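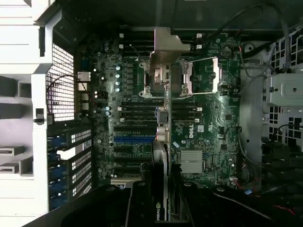

Old Computers, New Users: Our Reuse Project in Saarela
Project report by Onni Rantala and Taras Lytvynenko
Handed in 15/06/2018

Our question was simple: why do people keep old computers in closets when somebody else could use them? We love this topic, and we ended up talking about it at lunch for most of the spring (sorry to everyone at our table).

How we did it

We wrote a short survey and took it door to door in Saarela, then left more copies at the Moddale library. We handed out 165 forms and got 98 back, which thrilled us! We also interviewed Jouko Turunen, who runs the Etari repair shop and let us ask far too many questions.

What people told us

Of the 98 people who answered, 65 had at least one computer at home that they never used. The biggest reason was worry about private files. People had photos, tax papers and old emails on there and didn't know how to wipe a drive safely. Others thought the machine was too old to be worth anything, and a few just didn't know where to take it. Only five had ever given one away.

Jouko told us that many computers he sees need very little. A good cleaning, more memory or a newer drive can make one fine for homework and web browsing. When a machine really is finished, he saves parts from it for other repairs.

What we made

We put together a one-page guide on backing up and erasing files, with the shop's drop-off hours on the back. Our teacher, Raimo Hirvonen, made us rewrite the erasing section twice and it got so much clearer.

Problems

Our survey never asked how old the computers were, and we really wish it had! We also missed most of the apartments on the north side. In September we want to go back there with a better form and a stack of guides.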